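Minutes of the Lukgate Allotment Society, 17th September

We gathered a little after the kettle had boiled, and it was lovely to see so many of you after such a damp summer.

**Water.** The new butts by the Wokov path are filling nicely. We did talk for rather a long while about whether the 800 litre tank should move, and agreed to leave it be until June.

**Funds.** The plant sale and the Plundora seed stall brought us to some 3,000 pounds, a very happy figure indeed, and thank you to all who baked.

**Paths.** Two plots are still overgrown by the Feng gate. A kind letter will go out first.

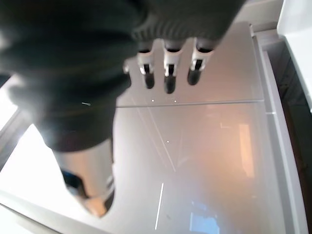
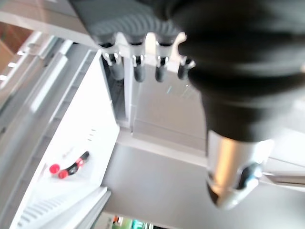
## Any other business

Please return the long-handled loppers to the shed. Bulb orders close at the next meeting.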